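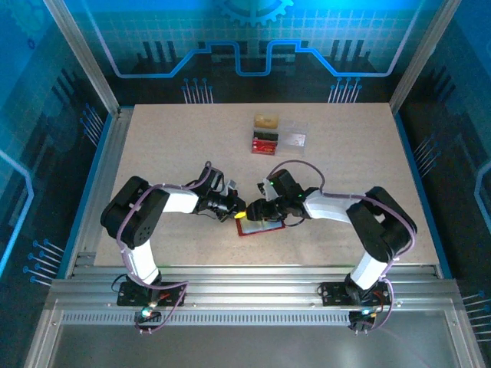
Spent the evening going through the Flidley patch files, so this will be a long one. Short version: there is an unannounced map in the August build, and it was sitting in plain text. 1/

Background for anyone new. Flidley is the co-op salvage game from Livlow. The PC client ships its assets in one large archive, with a separate index file that lists every path. The archive is compressed. The index is not. 2/

The last public patch added 633 paths to that index. Most are localization strings and re-exported textures. I sorted by folder and threw out anything that already existed under an old name. 3/

That left 22 paths under a folder called "toler". There is no Toler in the current game. It isn't a character, a vehicle or a region. The folder layout matches the one used for the existing maps: terrain, props, audio, nav. 4/

The nav folder is the interesting part. Livlow only builds nav data late, after terrain is locked. Placeholder maps in earlier builds never had it. Toler does. I read that as a map in testing. 5/

Audio has 8 entries. 7 are ambient loops. The last is named "toler_gate_open", so there is a gate. I can't tell you more than that, as the sound files themselves are stubs with no data in them. 6/
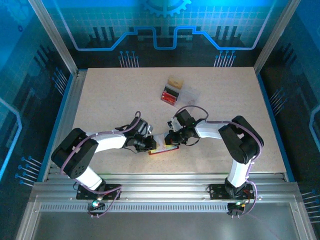 Clear plastic box near the back of the table, circuit-pattern panels behind it. 7/

Chaminda Pramanik pointed out that "toler" was already in a credits string two patches ago, as "Toler environment team". I went back and checked my old copy. It's there. I missed it. 8/

Xiaoyan Tian compared the terrain entry against the shipped maps. The index stores uncompressed size, and Toler is larger than every map except Dönmez. Size in the index is not playable area, though. Dönmez is mostly water and its height data is huge anyway. 9/

What I did not find: a date, a price, a store entry, a trailer, or any string that says whether this is free or paid. Please stop quoting me as saying it's free. I said the earlier maps were free. 10/

On the "leaked screenshot" going around: the compass is in the wrong corner for this build and the font is the one from before the interface update. It's an edit of Dönmez at dusk. Compare the ridge line on the left. 11/

For people who want to check this themselves: copy the index out of the install folder, open the copy in any text editor, search "toler". Don't edit the original. The launcher will notice and download the whole archive again. 12/

A few replies asked if the console version has the same paths. I don't know. I only have the PC files, and the console packages are encrypted. If somebody has compared patch sizes across platforms, send me the numbers. 13/

Usual warning – index entries get cut all the time. The winter build listed a full weather system and none of it shipped. A path name is evidence that somebody made a folder. 14/

Correction to post 4: the folder layout matches all of the existing maps except the tutorial, which has no nav folder of its own and borrows the one from Dönmez. Doesn't change the rest. 15/

Full path list is in the usual pastebin, sorted by folder, duplicates removed. I'll diff it again when the next patch lands. 16/16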